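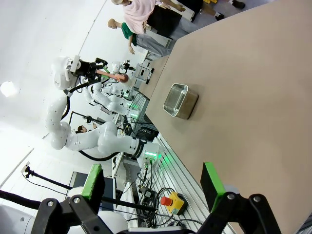

The long table at Mernbridge, with the steel tray out.

About us

Welcome, and thank you for wandering over to this page, which we keep meaning to make shorter and never do.

Plellero is a small teaching workshop in Mernbridge, started by Desta Habte and Lensa Tilahun after a good many evenings of talking about it over Lensa's kitchen counter. Desta had spent 22 years setting out benches for other people, and Lensa had taught practical skills to grown-ups who were quite sure they couldn't learn any. They took the keys one June and opened with 4 learners, a kettle and a table that took up most of the room (it still does, and we wouldn't swap it!).

Everything we do happens at that table or near it. We teach handling, sorting, laying out and putting away, the ordinary work of the hands that every stockroom, kitchen and clinic depends on. A first session usually begins with a plain steel tray and a clear stretch of tabletop. You learn where to set the tray down so that you can reach it without leaning, what belongs in it and what ought to stay out, and how to pass a long, awkward thing across to it without knocking whatever is in between. It sounds like very little, and people do laugh, but by tea time they are usually asking to have another go.

We like a pale, smooth top for this. Small things show up well on it, and a wipe with a damp cloth at the end of the day sees to the rest. Trays go back on their shelf upside down, please, and in size order, which is Lensa's rule and has outlived every attempt to soften it.

These days we run two courses. Feyisa is the gentle one, for beginners and anyone coming back to work after a long time away. Stukutness is longer and goes into shared tables, where several people have to work at once and keep out of one another's way. Between them we had 39 learners last year, a few of whom now come back to help with the new starters.

Visitors are always welcome. Our next open day is Fri 29 September, and if you would like a turn at the table, do tell us when you arrive and we will find you a place.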